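Which way to put a power strip on a worktop?
Asked by Netari, in Home and Desk

I have a wooden table and I put a white board on it, so that the wood does not get scratches. Now I need a power strip there, because the wall socket is 116 cm away from my chair. Should it stay flat on top of the board, or is it better to fix it under the table? The cord is also a problem, it always wants to make a loop.

Hye-jin Nam
I kept mine on top for two years and I was satisfied. Lay it flat, near the middle while you plug things in, and later push it to the back. Let the cord leave from the right end if your wall socket is on the right. 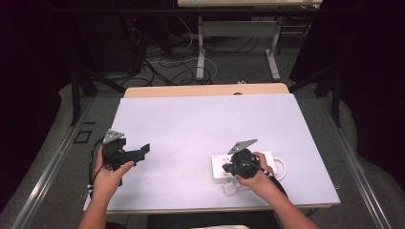

Last changed: 2020-10-16 by Hye-jin Nam

With a white strip on a white board the cord curls at the right end in the same manner as you describe. I would not pull it straight with force. Make one wide loop and close it with a soft band, but do not wind it tight when the strip is in use. Unplug it from the wall before you move it.

Geum
Under the table is better. I bought two brackets for 34 crowns and it took me 40 minutes. But you must bend down every time.

Brumdale
Check first what is the maximum load, it is written on the back of most strips. Heater no, lamp and laptop yes. I have the same loop and I just live with it.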